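Skeser 9 Server Edition

Skeser 9 is a general-purpose Linux server distribution for 64-bit x86 and ARM hardware. It is built from source by Briston and supported through a single update channel. The base system installs 613 packages. The full repository holds 1,528.

What's in this release

The default file system is Btrfs, with a read-only root and automatic snapshots taken before each update. ext4 and XFS remain available in the installer. The init system is systemd. Firewall rules are handled by nftables; the older iptables front end has been dropped from the base install and moved to the optional repository.

The package manager, Skokberg, now resolves dependencies in parallel and checks signatures before unpacking. Existing repository files from Skeser 8 are read without changes. Custom repositories signed with SHA-1 keys are refused and have to be signed again.
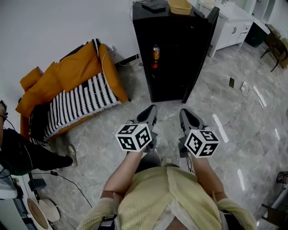
Upgrades from Skeser 8 are done in place with one restart. Systems on Skeser 7 must first move to 8. Direct upgrades from 7 are blocked by the installer. Machines with a separate /usr partition can't be upgraded and need a fresh install.

Minimum requirements

Processor: 64-bit, two cores
Memory: 2 GB (4 GB with the graphical installer)
Disk: 20 GB
Firmware: UEFI; legacy BIOS on x86 only
Network: required for the net install image, optional for the full image

Editions and pricing

Community: free download, updates through the public mirrors, no support contract.
Standard: $49 per server per year, email support, access to the Siddiqui live patching service.
Site: priced on request, includes a local mirror license and phone support.

Live patching covers the default kernel only. Kernels built by the customer, or taken from the optional repository, still need a restart after each security update.

Release maintainer: Amna Tanoli. The next point release is planned for March. Checksums and signing keys are listed on the download page.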